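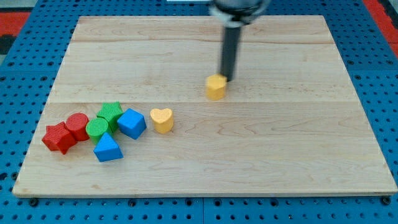
Corkberg, 18 June 2021

Batis gets its first big free update next month, and I get to be the one to tell you what's in it

Hello from the Drarkudura studio! We're a small team and we take turns writing these, so if you've read our February announcement and this one sounds different, that's why. I work on level design, I've had a lot of coffee, and I've been waiting to talk about this for ages.

So, Batis. If you missed it, it's our co-op exploration game about flying a leaky mail airship between islands, for one to four players, out now on PC. The update is called Mfaume, after the new island chain it adds, and it'll be free for everyone who owns the game. It downloads on its own the next time you start up, and your old saves will carry over.

Mfaume is the biggest area we've ever built. It's seven islands strung along a storm wall, and the wall moves. On Monday's delivery route you might have a clear run to the lighthouse, and the next in-game day you're going the long way round with your envelope patched and your co-pilot yelling at you about ballast. I have lost so many parcels to that wall during testing. I built it and I still lose parcels to it.

A few other things going in at the same time:

Night flights. You can take off after dark now, which pays better and is a lot scarier. Lanterns burn fuel, so you'll be deciding how much you want to see.

A new hull. The Corkberg hull (yes, we named it after our town) is slow and wide and carries more than anything else in the game. It handles like a couch. I love it.

Drop-in co-op. This was the number one request on our forum by a mile. Friends can join you in mid-flight now, and they no longer have to wait for you to dock. They arrive by glider, and they can miss.

Controller remapping on every button, plus bigger subtitles and a setting that turns off screen shake. Some of you wrote to say the storms were making you queasy, and I'm sorry it took us this long.

We've also gone back over the early game. The first hour had a long errand with a goat that a lot of players told us they got stuck on. The goat is still there, but now she'll follow you if you're carrying turnips, and the quest log tells you so.

Before the update goes out to everybody, we're running a closed test, and we have 400 spots. If you'd like one, sign up through the form on the Batis page of our website by the end of the month. You'll need to own the game already, and it helps if you have at least one friend to play with, though solo fliers are very welcome too. We'll send out keys by email. Last time we did a test, you sent us 1,000 bug reports in the first weekend, and I read a frightening number of them over breakfast. Please do it again!

The other question we keep getting is about consoles. We're working on it. I'd love to give you a date and I can't yet, so I'm leaving it at that.

And for the collectors, there's going to be a boxed edition of Batis with the Mfaume update on the disc, a cloth map of the islands and the soundtrack on CD. We're making 2,000 of them. Pre-orders open on our website the same day the update comes out, and we're limiting it to two per person so they don't all vanish in an afternoon.

Review copies of the base game and early access to the update are available to press and streamers. Write to us through the press page on the Drarkudura website and tell us where you publish. Screenshots, logos and a new trailer are in the press kit there too.

About Drarkudura

Drarkudura is an independent game studio based in Corkberg. Batis is our second game.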